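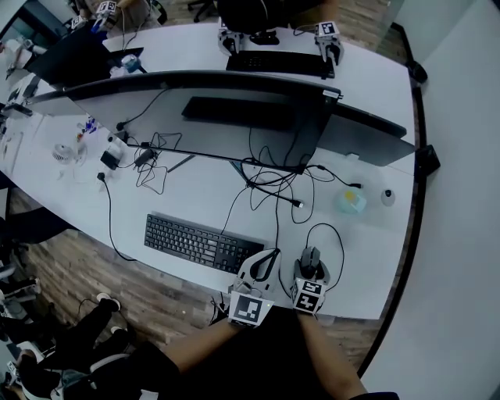
Vosetti标本室 旧标签录入 招募参与者(第二轮)

2019年5月30日更新。上一版页面里的时段表作废,看这一版的。

长话短说:要人。会打字,认得手写字,坐得住。植物学背景有最好,没有也行,往下看。

做什么

标本室有一批老标本,台纸右下角贴着采集标签,手写的、打字机打的、两样混着的都有。去年把标签全部扫描了,扫描图在那儿,文字没有。这一轮要录的是3,649张。录进Kostis,就是我们自己用的那个录入系统,界面老一点,不难。

每张标签录这些字段:采集人、采集号、采集日期、地点、海拔、生境、原始定名、后来的鉴定签(如果有)、备注。标签上写什么就录什么。地名写旧称就录旧称,不要顺手改成现在的叫法。写错字也照录,错的地方在备注里说一声。

不需要你鉴定植物。再说一遍,不需要。上一轮有朋友很热心,觉得定名不对,直接把学名改了,后面校对的人花了好久才还原回去。有疑问写备注,标本室的人会去看原件。

在哪里做

Grundness楼二层录入室。从东侧门进,正门六月份修地面,走不了。上楼右转,走到底,门上有标本室的牌子。

电脑我们提供,系统都装好了。想用自己的键盘可以带,USB口的就行。自己的笔记本不能接内网,带来也只能看邮件。

可不可以在家做:这一轮不行。扫描图的权限还没谈下来,以后可能开放,到时另发通知。异地的朋友先别报,留个邮箱给我们,有远程的那一轮会写信。

时间

每次两个半小时,上午场九点半开始,下午场两点开始。至少要来八次,不用连着来,自己在时段表里挑。迟到半小时以上那一场就算没来,位子会给候补的人。

八次做完还想继续的,可以续。上一轮从一月做到春天,续的人不少,欢迎。

临时来不了,前一天晚上之前发邮件说一声就行,不用解释原因。当天才发现来不了的,也发,总比不发好。

补贴

每场补贴100元,按实际到场的场次结,月底统一转账。第一次来请带身份证件和银行卡号,签一张表。培训场也算一场,有补贴。

交通不另报。午饭不包,楼下有食堂,外来人员可以付现金,下午一点以后基本就没什么菜了。

停车:楼前车位要证,我们没有证可以发。地铁出来走过来不远,自行车停在东侧门外的棚子里。

要什么样的人

年满十八岁。
打字速度正常就行,不测速。
能认繁体字,能认民国以后常见的手写行书。草得厉害的会单独挑出来,给有经验的人做。
能认拉丁字母手写体。学名部分大多是花体,开始会觉得像一团线,看几十张以后就顺了。
有耐心。同一个采集人的标签会连着出现很多张,地点只差一个字,海拔只差一个数,很容易顺手复制过去就忘了改。

加分但不强求:学过植物分类,做过档案或古籍录入,熟悉西南地名,会一点拉丁文或德文。有一个柜子的标签夹着德文,目前能看懂的人只有Natália,她忙不过来。

什么人可能不太适合:想来看标本的。录入只看扫描图,平时不进标本库。培训那天会带大家进库转一圈,之后就没有了。想学压标本、装台纸的,秋天有另外的活动,请看标本室主页。

培训

上岗前有一次培训,必须参加,上一轮做过的人也要来,字段改过了。培训内容:

登陆系统,改初始密码
字段逐个过一遍,每个字段看几张真实标签
日期怎么录(见下面,这块出错最多)
看不清的字怎么标
保存、提交、退回,三个状态各是什么意思
进库参观

培训完当场录一小组练习标签,录完有人对着看。练习录得不好也没关系,再补一组。补完还是对不上的,我们会私下跟你商量要不要换成做校对前的分图工作,那个也缺人,补贴一样。

录入规则,先看看能不能接受

有人来了以后才说受不了这些规矩,所以提前贴出来。完整版手册培训时发,下面是节选。

日期。标签上只有年,就只录年,月和日留空,别填零。写民国纪年的,原文录进"原始日期",换算后的公元年份录进"标准日期"。月份用罗马数字写的,标准日期里换成阿拉伯数字,原始日期照抄。两个数字分不清哪个是日哪个是月的,标准日期空着,备注写"日月不明"。不要猜。

采集人。按标签原文。只有姓没有名,就录姓。几个人一起采的,按标签上的顺序,中间用分号。系统会弹出联想的名字,看清楚再点。联想里有好几个同姓的,点错了后面查起来很麻烦。

采集号。号前面的字母也要录。有些号后面带撇或者带小写字母,说明是同一号的几份,不能丢。没有号的录"无号",s.n.也录"无号",备注里抄一下原文。

地点。从大到小抄,标点按原文。划掉又改写的,录改写后的,划掉的放备注。用铅笔后加的字,前面加"铅笔:"。

海拔。单位照录。英尺就写英尺,不用换算,系统后台会处理。范围用短横线连接。

看不清的字。一个字看不清用一个方框,看得出大概但不确定的,字后面加半角问号。整段都看不清的,写"以下不可辨",提交到疑难箱。疑难箱随便用,别怕提交太多。上一轮有人怕麻烦我们,硬猜了一整批,反而麻烦。

原始定名。学名作者的缩写照抄,别补全。斜体不用管,系统没有斜体。亚种、变种、变型的缩写照原文大小写。

鉴定签。一张台纸上可能贴好几张后来的鉴定签,按日期先后各录一条。没有日期的放最后。签上只有一个感叹号的也要录,那是看过标本、同意前人定名的意思。

印章。馆藏章不录。私人藏章录在备注。

进度怎么算

按场次,不按张数。没有排名,没有每场最低张数。难的标签一个上午录几张都正常,不要赶。补贴也跟张数没关系。

每批录完以后,由另一个人从头校一遍。校出问题会退回给你,退回不代表做得差,所有人都有退回的。退回的先处理,再领新的一批。

署名

数据公开时会附一份参与者名单,默认写真名。想用网名或者不想出现的,签表的时候勾一下。名单按姓氏拼音排。

做满八次的可以开参与证明,中英文都有。学生需要盖章的实践表格自己带来,格式我们不改,学校要求写评语的请提前一周给。

数据归谁。录入的文字归标本室,公开后谁都可以下载使用,注明来源即可。扫描图在公开之前不要拍屏幕发出去,尤其是带具体地点的珍稀种。兰科和几类重点保护的,公开版本里地点会模糊到县。这一条签表里有,请认真看,签了就要遵守。

录入室的规矩

饮料要有盖子,放地上或者窗台上,别放桌上。
吃东西去走廊尽头的休息间。
电话出去接。
耳机可以戴。
椅子高低自己调,走的时候不用调回去。
下班前退出系统,电脑别关机,夜里要备份。
空调遥控器在门边,用完放回去,已经丢过一个了。
最后走的人关窗。

借给你看的手写字典、地名录、采集人笔迹对照册都在书架第二层,可以拿到座位上用,不能带出房间。对照册很好用,遇到认不出的签名先翻那个。

怎么报名

发邮件到标本室招募邮箱,地址在主页底部"联系"一栏。邮件标题写"标签录入+姓名"。正文写清楚:

姓名,希望怎么称呼
手机
能来的时段,上午还是下午
有没有相关经历,一两句就够,不用附简历
能认哪些文字
从哪里看到这个招募的

另外请做一个小题目:主页上挂了一张样例标签,照上面的规则把它录成文字,贴在邮件正文里。别用附件,附件经常被邮箱拦掉。录错不影响报名,主要看看你怎么处理看不清的地方。

收到邮件以后三个工作日内会回。没收到回信的,先看看垃圾箱,还没有的话打标本室座机,上午有人接,下午不一定。

名额。这一轮收51人,按邮件先后,时段排满就转候补。下午场一向报得快,上午能来的请优先选上午。候补的也会请来参加培训,有人退出马上补上。

两人结伴报名可以,各发各的邮件,正文里注明对方姓名,尽量排在同一场。

常有人问的

不认识植物真的可以吗。可以。上一轮录得最稳的几位里,有做会计的,有退休的语文老师。

年纪大了眼睛不好行不行。扫描图可以放大,屏幕亮度可以调,系统字号也可以调大。自己觉得坐两个半小时没问题就行,中间随时可以起来走走。

能不能带孩子。录入室不行,地方小。秋天的压标本活动可以带。

中途不想做了怎么办。说一声就行,已经到场的照样结补贴。手上没录完的批次点"释放",别人能接着领。

能不能挑喜欢的科。不能,系统按柜子顺序发。柜子是按采集人捐赠批次排的,所以你可能一个上午全是蓼科,也可能什么都有一点。

会不会转成正式工作。这一轮没有这个安排。Weldu基金的钱只够补贴录入和校对,没有岗位。以后有岗位会走正式招聘,贴在主页,参加过录入的不会自动优先,但是写在简历里肯定有用。

外国朋友能不能来。能。签表要带护照,转账需要境内银行卡。中文手写认不了的可以专门做拉丁字母那几个柜子,请在邮件里写明。

有没有校对的名额。有,从录满八次的人里请。校对每场补贴和录入一样。想做校对的跟Natália说。

联系人

招募和排班:Natália Veloso,中文英文葡文写信都可以。她一般晚上集中回邮件,白天在库里收不到信号,急事打座机让人转告。

系统问题(密码忘了、批次卡住、保存不了):写给系统邮箱,地址登录页上有,附上批次号。截图也行。

补贴问题:月底转账以后一周内没到账再问,之前问我们也查不到。

时段表随时会变,以主页上的为准。样例标签昨天换了一张清楚点的,已经按旧那张做了题目的不用重做。

麻烦转发给合适的人,谢谢。转发时请带上"异地暂不收"这一句。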